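Zamfir extends ready-wrapped artificial bouquet range for florists and gift shops

Hultarport, August

Zamfir, the Hultarport supplier of artificial flowers and wrapping materials, is adding ready-wrapped bouquets to its trade catalogue. The new range, called Doltalance, goes on sale to florists, gift shops and garden centres at the end of the month.

Zamfir has until now sold artificial stems and wrapping separately, leaving shops to make up their own bouquets. In a survey of its trade customers this spring, 84 shops said they would buy bouquets already made up if the wrapping and ribbon could be chosen at the time of ordering. Most of them were small businesses with one or two people behind the counter.

The range opens with 11 bouquets. Each can be ordered in a choice of wrapping colours, among them maroon-red, cream and dark green. Satin ribbon is offered in plain white or printed with lettering. Shops may send their own wording for the ribbon, such as a shop name or a short greeting, and there is no extra charge for this on orders of 20 bouquets or more.

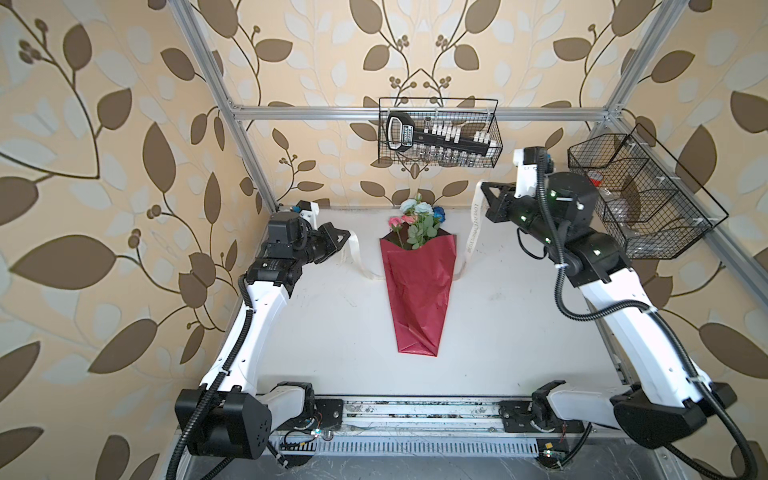
Artificial flowers in maroon-red plastic wrapping, with white satin ribbon carrying dark lettering.

Bouquets are packed lying flat in cardboard trays with a paper collar under the flower heads. Zamfir changed to this tray after trial deliveries to shops in and near Hultarport, when customers reported that bouquets sent upright reached them with creased wrapping. The ribbon can be tied before dispatch or supplied on the roll for shops that prefer to finish the bow themselves.

The company has also changed the way it takes back unsold stock. Under the Doltalance terms, unopened trays may be returned within eight weeks of delivery for credit against a later order. Bouquets with ribbon printed to a shop's own wording cannot be returned.

Zamfir expects to send out some 355 trays in the first month. Deliveries will be handled by Zisport, which already carries the company's loose stems and vases. Orders placed before 2 pm leave the warehouse the next working day, apart from those with printed wording, for which shops should allow six working days.

A printed sample card showing the wrapping colours and ribbon widths is included with all August orders. Shops without an account can ask for a card through the trade desk.

About Zamfir
Zamfir supplies artificial flowers, ribbon, wrapping and vases to the retail trade from its warehouse in Hultarport. Its current catalogue lists 3,107 items.

Notes to editors
Product pictures and a full price list are available on request from the Zamfir trade desk.

Ends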